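How to Clean and Feed Leather Dining Chairs

My mother had a set of leather dining chairs that she wiped down every evening with the same soapy dishcloth she'd used on the plates, and after a few years the seats were as stiff as cardboard. I inherited two of them, along with the dishcloth habit, and it took me a long while to learn a gentler way of doing things. So pour yourself a coffee and let me walk you through it. A set of chairs takes me most of a morning, and I enjoy it more than I probably should!

What you'll need

A vacuum with a soft brush head
Two or three old cotton T-shirts, cut into squares
Distilled water
A mild leather cleaner (I use the Skinomik one, but any pH-balanced cleaner will do)
A leather conditioner without dye in it
A soft toothbrush for the seams

First, find out what kind of leather you have. Put one drop of water somewhere out of sight, low on the back of the chair, and wait a minute. If the drop sits there like rain on a car hood, your leather has a protective finish and you can carry on. If it soaks in and leaves a dark spot, you have unfinished leather, and you should stop and look for a cleaner made for it. The same goes for suede, which I won't even attempt on this page.

Next, vacuum. Crumbs are little bits of sandpaper, and they love the crease where the seat meets the back. Go slowly, and use the toothbrush to coax out whatever the vacuum misses.

Now dampen a cloth with distilled water, wring it out until it feels almost dry, and put a small blob of cleaner on the cloth, never straight on the chair. Work in circles, one section at a time, from the top of the back down to the seat. Turn the cloth often. Go over it again with a clean damp cloth and then a dry one, and let the chair stand for an hour, well away from the radiator. 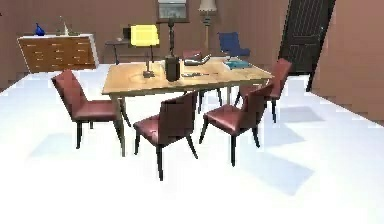 Conditioner comes last, and this is where people get carried away. I certainly did – my first attempt left a seat so greasy that my friend Stavros Popescu slid halfway off it during the soup. An amount the size of a hazelnut is plenty for a seat, and half that for the back. Rub it in with your fingers or a soft cloth, leave it for 20 minutes, then buff until your hand glides over without picking anything up.

Do the whole job twice a year (I do mine in May and again before the holidays) and just dust in between. For spills, blot right away and don't rub. Ballpoint ink is another matter, and I'd call a leather repair shop before trying any of the hairspray tricks your aunt swears by.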